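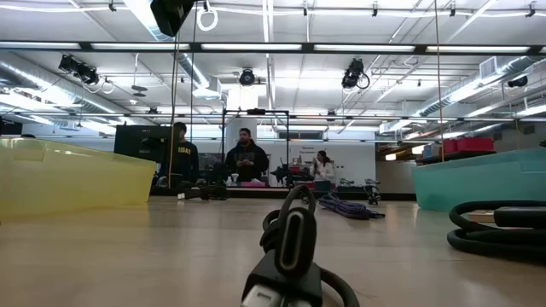
Lists > Gripper-users > April > Re: two-finger or suction for soft stuff?

Re: two-finger or suction for soft stuff?
From: Asif Ansari
Apr 30, 2020

Quick one between runs, sorry for typos.

Gerasimos Deligiannis wrote:
> We have to pick one by Friday. Has anyone run the Proten
> against the Karabulut on rope, hose, cables? Suction is
> hopeless for us on anything that bends.

Yes, both. 200 picks each, yellow bin to teal bin, same controller (Cenix). Proten got 163. Karabulut a fair bit fewer, don't have the sheet here. Purple rope fine with either. The coiled black hose is the pig – fingers close on one ring and teh rest springs off.

Cables worse. Connector end standing up off the table is OK, flat on the table forget it. Overhead camera loses black cable in shadow, so we dropped exposure and added a side view. Helped more than changing fingers did.

Grip force: start low, 400 on the Cenix scale, 500 marks the hose. Dont trust the Skirnuvano defaults, set for boxes.

Will post the sheet when I find it.

Asif

Comments (2)

mbk_lab: Was the Proten on stock pads? Ours slip on rope after a day or so.

Gerasimos Deligiannis: Thanks, going with Proten. What angle is the side camera at?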